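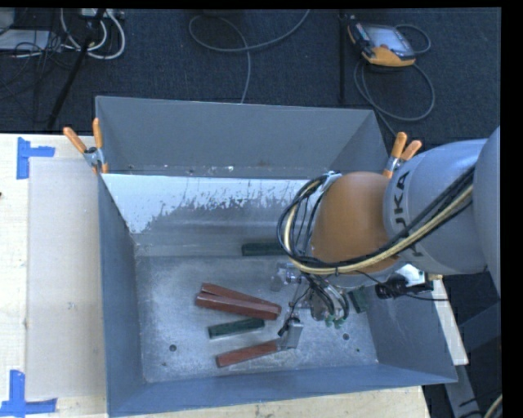
Figure 1. Bin-picking cell with six blocks in the bin, three red and three green. The teach pendant is on the floor behind the table.

Safe Working Practice for a Shared Bin-Picking Cell
Project report, Robotics Laboratory, Vernwood
Authors: Rosalinda Ignacio, Jericho Cabrera, Pongsak Rungrueang
Supervisor: Leonora Layug
21 October 2022

1. Background

The cell is used by two project groups and by students on the second-year automation module. Before this project it had a single-page notice, written when the arm was installed, and no agreed procedure for changing the layout or handing over between groups. Our task was to compare the way the cell is used with the standards that apply to it and to draft a set of working rules.

The documents consulted were ISO 10218-1 and ISO 10218-2 for the robot and its integration, ISO 12100 for risk assessment, and ISO/TS 15066 for work close to the arm. The last was read for general guidance only. The arm is treated as a conventional industrial robot, and no person may reach into the bin while the drives are on.

2. Method

We reviewed the run log from May onwards. It holds 1606 pick attempts, of which 109 ended in a stop that needed a person to enter the cell. Each stop was put into one of four groups: block against a wall, blocks wedged together, cable fault, and other. Where the log entry was too short to classify, Rogelio Policarpio, who maintained the log, was asked for his recollection. Entries that could still not be placed went under "other".

We then carried out a hazard identification by walking through setting up, running, clearing a stop and shutting down. The walk-through was done twice, with different people in the operator's role.

3. Findings

3.1 Fixing of the bin. The bin is held to the table by spring clamps at its two rear corners. This resists small knocks, but a clamp of this kind gives no sign when it has slipped. The front has no fixing. Blue tape marks on the wood are useful as a visual reference but they are not a locating feature and should not be relied on after the bin has been moved.

3.2 Cables on the arm. The cable bundle loops round the outside of the wrist. When the gripper works at the rear of the bin, the hanging part of the bundle can come close to blocks and to the rear panel. No check of the loop was written into the old notice.

3.3 Place of the pendant. The pendant has no holder. When it is put down on the carpet, the operator must bend to reach it, which lengthens the time to an emergency stop. Its cable also runs across the floor behind the table, with other cables nearby. We rated this as the highest risk in the cell — higher than any of the picking faults.

3.4 Clearing a stop. The log shows no consistent practice. Some users switched to manual mode and jogged the arm clear, others removed the block by hand with the program paused. A paused program is not a safe state under our assessment.

4. Proposed rules

R1. The operator holds the pendant whenever the drives are on. At other times it hangs on a bracket at the table edge (to be fitted).
R2. Before the first run of a session, check both clamps and compare the bin with the tape marks. If the bin has moved, repeat the calibration.
R3. Move the wrist slowly through its working range in manual mode and watch the cable loop. Stop if it touches the bin.
R4. Test new programs in manual reduced-speed mode, below the 250 mm/s limit given in ISO 10218-1.
R5. To clear a stop, move the arm away, switch off the drives, and only then reach into the bin.
R6. Floor cables behind the table are to be routed under a cover or along the wall.
R7. Record each stop with its group, the block position and the name of the operator.

5. Trial of the rules

The draft rules were tried over 200 picks, without R1's bracket and R6's cover, which had not arrived. All stops were cleared using R5. Clearing took longer than before, mainly the restart of the drives. Two operators found R3 unclear about how far the wrist should be turned, and a list of joint positions will be added.

6. Limits and further work

The trial was short and used only the rectangular blocks. A run of 2000 picks is planned with the Eltirent parts set, which includes round items. The front fixing for the bin is still at the drawing stage. Fencing and the door switch were outside the scope and are covered by the separate Aquino report.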